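Lease the arm, skip the plan

By Su-chen Tam

Since January our workshop has had a Jostell arm on trial from Trovico, who will lease you one under a plan they call Endano. The hardware is a benchtop arm with a two-finger gripper and a wrist camera. The plan is everything else: the software licence, a library of ready-made tasks, remote tuning by their staff, and a replacement unit if yours fails. The arm leases for $677 a month. With Endano it is $986. My view is that the first price is fair and the second is hard to defend for any shop our size, and I want to set out why, because the sales material works fairly hard to make the two look like one product.

I should say where I stand. I manage a small business that packs and ships cleaning kits. I don't program robots. Chin-lung Huang, our maintenance lead, set the arm up and has done most of the work with it. I have signed the invoices and watched.

What we wanted was modest. Our kits are made up of soft goods, mostly sponges and cloths, and the picking is dull work that people leave after a few months. Soft goods are also where cheap automation has tended to fall down. A rigid box has edges and a known width. A sponge gives when you squeeze it, and the one beside it may well come along for the ride. If the arm could take one sponge off a low shelf and put it in a tray, again and again, we had a use for it.

The library that comes with Endano has a task called Soft Pick. It was tuned, according to the notes, on a single foam item presented alone. We don't present items alone, and I doubt many people do. Stock on a shelf touches other stock. Chin-lung ran Soft Pick for a week and logged what happened, and his log was not kind to it. When two items sat close together the gripper would either straddle the gap between them or come down on both. 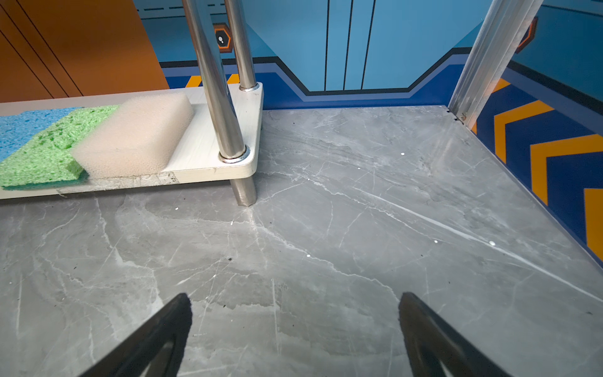
Wrist camera view during shelf trials. The cream foam block overlaps the green sponge beside it.

We reported this and were booked in for remote tuning. The tuning took 9 days to arrive. Siu-fong Chuang, who looked after our account, was polite and quick with her emails, and I have no complaint about her. The changes themselves were small ones: a narrower opening on approach and a slower close. They helped with the foam, which is thick and easy to get hold of. They did little for the thinner cellulose sponges. A second session was offered for the following month.

In the meantime Chin-lung had stopped waiting. The base lease includes the teaching mode, where you guide the arm through the job by hand and it records the motion along with what the wrist camera sees. He recorded the pick from the end of the row, always taking the outermost sponge first and nudging it away from its neighbour before closing. He did this on afternoons when the line was quiet. By the end of the month his version was the one we used, and it came entirely from features in the cheaper price.

That is the centre of my argument. The part of this product that earned its keep was the part that let a person who knows our stock teach the arm about our stock. The part we paid extra for was knowledge collected somewhere else, about someone else's shelf, adjusted from a distance by people who had never handled our sponges. I don't think Trovico is being dishonest in selling it. I do think they have priced it as though general experience were worth more than local experience, and for this kind of work I believe they have that backwards.

There is a case for the other side, and I-hsuan Hsiao put it to me well. She runs a larger packing floor with 8 of the same arms and pays for Endano on every one. Her point is that she has no Chin-lung to spare. If an arm stops, a replacement shows up and she doesn't think about it. She also changes products often enough that a mediocre starting point is still useful to her, even if it needs work. I accept all of that. For her the plan is a kind of insurance, and she has the volume to make insurance sensible. I would only say that Trovico should sell it as insurance and drop the talk about a robot that is ready on its first morning.

A few things apply whichever price you pay. The wrist camera is good, and being able to look back at what the arm saw before a bad pick saved us a lot of arguing. The fingers are plain and will want some attention if your goods are slippery. The manual is poor. The colour-coded cables are a sensible touch, and the emergency stop is where your hand expects it to be. Foam crumbs get everywhere, so sweep the area before each run and wipe the camera cover while you're down there.

Fereshteh Nouri, who does our books, asked me whether the arm pays for itself at the lower figure. So far it does, narrowly, provided I don't charge Chin-lung's afternoons against it. I realise that is a generous way to do the sum. Those hours were real labour, and a shop without someone willing to put them in should count them in full before signing anything.

We have told Trovico we'll keep the arm and let Endano lapse at the end of the trial. They came back with a discount on the plan for the first quarter. I turned it down, and asked if they would put the money toward a better manual. I haven't had an answer to that one yet.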